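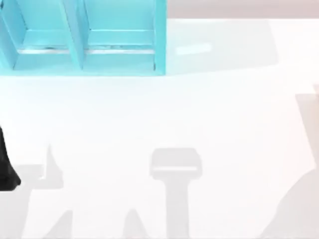

Nulitlow is a planning kit for people who are about to spend real money on a two-arm tabletop robot cell and would like to find the mistakes first. It bundles a simulated workcell, a set of recorded runs, and a budget sheet that reads its line items from the same layout file the simulator uses. Change the layout and the sheet changes with it, and that link is the part we love most! Our test layout is deliberately plain: a white tabletop with a turquoise shelf unit toward the back, two open cubbies side by side and nothing stored in them. Even a layout that simple raises good buying questions. How deep can a shelf be before you need a longer arm? How much clear table do you want in front of it?

The kit started when Natalina Pagano was putting together an equipment request for the Parstead lab and kept getting three different answers for the size of the table. Jagadeesh Thampi had a simulator, she had a spreadsheet, and it made sense to put them together. Parstead still uses it for every new cell, and the Brornthorpe site picked it up last November.

What's inside

layouts/ - one file per cell, with table, shelf, arm mounts and lights
runs/ - 600 recorded runs, split by layout
budget/ - the cost sheet, plus a blank copy to fill in
scripts/ - the replay and export tools
notes/ - meeting notes, lightly cleaned up, mostly arguments about table legs

Each run holds rendered views, joint positions for both arms, gripper openings and a short text label for the task. The runs were split 200 for checking and the rest for whatever you like. There are no prices in runs/, so you can share that folder without showing anyone your quotes.
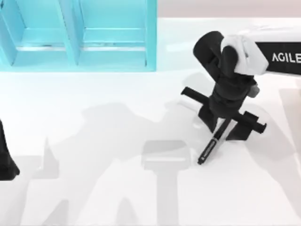 3 min read

Planning for the arms and what goes in them

Arms get all the attention in a budget meeting, and we get it, they're the fun part. But please give the small stuff its own lines. A slim pen-shaped object held with its tip almost at the tabletop asks a lot more of your fingers and your mounting than a big foam block does. In the sheet, grippers, spare fingers and hand tools sit on separate rows from the arms for exactly this reason.

The sheet has 27 rows. The ones people tend to leave blank on the first pass:

Spare gripper fingers, both arms
Mounting plates and the bolts that go with them
Table surface (a bright white one shows every shadow, so budget for lighting at the same time)
Cable routing
Shelf units, including one to replace the one you will bump
Shipping for anything heavier than 50 pounds
Training time for whoever runs the cell

Fill in the quantity first and leave the price empty until you have a written quote. The sheet marks any row with a guessed price in the summary tab, so your finance person can see what's firm.

How to use it

Copy layouts/kulkarni_base and rename it. Kulkarni is the base layout that all the others grew out of, and it has the most comments. Move the shelf, replay a few runs with scripts/replay, and look at where the arms end up. Then run scripts/export to refresh the budget sheet. It's a really satisfying loop once you get going - we've lost whole afternoons to it.

Known gaps

Everything in runs/ is simulated. Friction is simple, cables aren't modeled at all, and the lights are brighter than any room we've worked in. Use the kit to compare layouts and sizes, and do your final reach check on real hardware or with the vendor's own drawings.

The budget sheet assumes US dollars and one purchase year. Splitting across two years works, but the summary tab will complain. Natalina has a fix half done.

Contributing

New layouts are very welcome, especially odd table shapes. Please include the filled-in quantity column along with the layout file. Prices can stay out. Questions about the sheet go to Natalina Pagano, and anything to do with replay goes to Jagadeesh Thampi.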